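# La cama de los invitados

En agosto todo el mundo descubre que tiene amigos con casa. Los amigos con casa lo descubren también, hacia las once de la noche, cuando suena el teléfono y una voz que no oían desde la boda pregunta si aquel cuarto del fondo sigue libre.
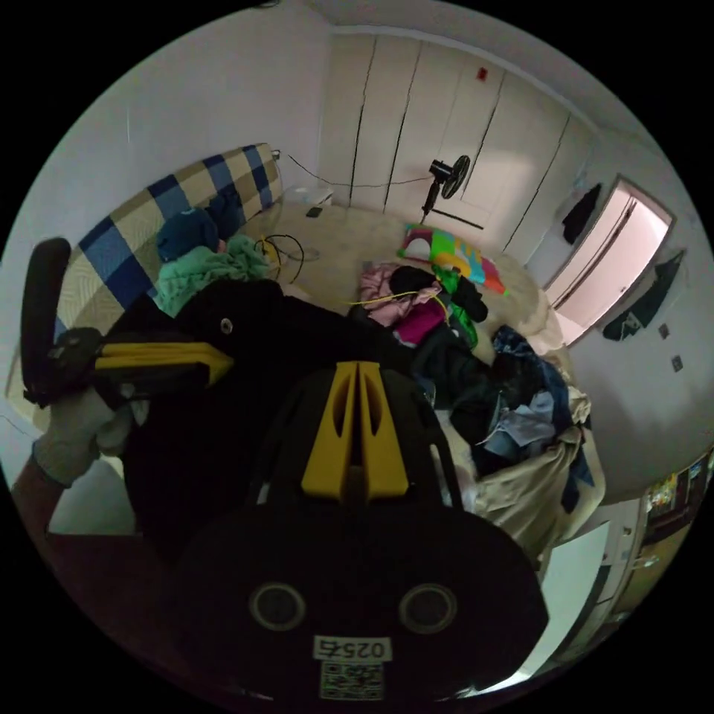 El cuarto del fondo nunca está libre. Lleva desde septiembre haciendo de trastero, de ropero y de depósito de todo aquello que se iba a llevar al punto limpio el sábado. Debajo, en algún estrato, hay una cama. El dueño de la casa lo sabe igual que un arqueólogo sabe que hay una villa romana bajo el aparcamiento, y con parecidas ganas de excavar.

Adoración Vallejo tiene casa en Hilville, a dos calles del mar, y lleva quince veranos dando cama. La conocí porque yo también fui a pedírsela. «Lo primero que aprendes es que la gente no viene a verte a ti», me dijo mientras buscaba una sábana bajera que coincidiera con algo. «Viene a ver el mar. Tú eres el peaje.» La sábana no apareció y dormí sobre una encimera plegada en cuatro, con la solvencia térmica de una empanadilla.

Su método es un cuaderno. En él apunta quién vino, cuánto se quedó y qué trajo. Un matrimonio de Futdale anunció dos noches, se quedó nueve y aportó un melón. Junto a sus nombres hay una crucecita a lápiz cuyo significado no quiso aclararme, aunque al pasar la página noté que cerraba el cuaderno un poco antes de que llegara a la letra de mi apellido.

Hay otra escuela, la de los profesionales. En Kirngate, un pueblo que vive de que llueva menos de lo previsto, Fiona Munro alquila habitaciones desde que sus hijos se marcharon y le dejaron los armarios llenos. Cambia 148 juegos de sábanas por temporada y habla de ellos con el respeto que otros reservan a los caballos. Según ella, el huésped que paga se hace la cama el último día, pide perdón por el vaso y deja una nota. El que no paga pregunta si hay otra almohada.

Lo de la almohada da para un tratado. Hay quien la quiere alta, quien la quiere de plumas y quien viaja con la suya bajo el brazo, como un embajador con sus credenciales. Euan Urquhart, que tuvo una tienda de colchones y ahora se dedica a dar su opinión sobre los colchones ajenos, sostiene que el sofá cama ha roto más amistades que los préstamos. Se refiere sobre todo a la barra central. Todos los sofás cama tienen una barra central, colocada por alguien que había estudiado anatomía y no nos quería bien.

Su preferido era un modelo de la casa Strebel que en su tienda costaba 1535 euros y se abría con un solo dedo. Vendió pocos. El cliente probaba el de 600, se tumbaba de lado con el abrigo puesto, pensaba en su cuñado y decía que ese ya estaba bien.

Yo mismo compré el barato, y con idéntico razonamiento. Ha pasado por él casi toda mi familia política, que lo encuentra «firme». Mi suegra usa ese mismo adjetivo para las carreteras y para el turrón duro.

Queda el asunto de la despedida. Catherine Purves, vecina de Fiona y huésped vocacional, defiende que hay que irse siempre un miércoles, a media mañana, cuando los anfitriones tienen recados y no pueden ponerse sentimentales. También recomienda quitar las sábanas y dejarlas dobladas a los pies. Adoración, a quien le trasladé el consejo por teléfono, se indignó: las sábanas dobladas parecen limpias, y una vez guardó así un juego entero hasta el verano siguiente.

Me preguntó después, con mucha naturalidad, qué planes tenía para agosto. Le dije que ninguno - mentí deprisa, con la maleta ya bajada del altillo - y hubo un silencio en la línea. Luego me contó que este año pensaba pintar el cuarto del fondo, que la pintura huele muchísimo y que en Futdale, según le habían dicho, hay un hotel bastante bueno.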